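Author of border study to speak at Troltlow library

A talk on how borders are drawn and guarded will be held in the upstairs reading room at Troltlow library on Monday at 6.30pm. Entry is free and places must be booked in advance.

The speaker is Kusum Bajpai, whose book The Waiting Line came out in April from Kandevico, a small press that mostly publishes history and travel writing. It follows the lives of people held up at land crossings, ports and airports, some of them for years, and looks at how the rules that stopped them came to be written.

Bajpai spent four years on the research. She interviewed 30 people who had applied for asylum or for leave to join family, along with lawyers, lorry drivers and former border staff. Their accounts take up the first half of the book. The second half deals with the paperwork: visa fees, carrier fines, and the agreements under which one country pays another to turn travellers back.

One chapter covers Kesura, a river town where a footbridge used by market traders was closed after a change in the permit system. Bajpai went there twice, and describes families on opposite banks who now make a day's journey by road to see each other.

The first printing of 1,000 copies has sold out and a second is on order. The library has bought copies for its lending shelves, and there is a waiting list at the front desk. 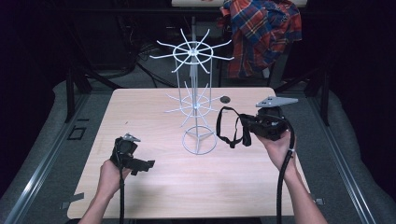 Sisodia, who read the book in proof, said the chapter on fees was the one that stayed with her, as it showed how many people are turned away long before they get near a frontier. She added that she would have liked more on what happens to those who are sent back, and hoped someone would raise it on the night.

Bajpai will speak for 40 minutes and then take questions. She is expected to read from the Kesura chapter and from a new afterword written for the second printing, which covers changes to family visa rules made after the book was finished.

The talk is the first in a spring series on migration at the library. Later evenings will look at seasonal farm work, the history of the passport, and letters sent home by people who moved to Troltlow for mill jobs. Dates for these will be put up in the entrance hall and on the library's web page. 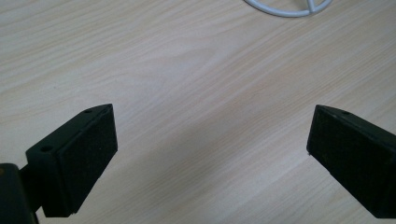
Pale wood grain on a tabletop.

Seats can be booked at the front desk or by telephone during opening hours. Thirteen places are being kept back for people on the waiting list for the book, and any not taken up by 6.15pm will be given out at the door. Tea and coffee will be served from 6pm. The reading room can be reached by lift from the children's section, and a hearing loop is fitted.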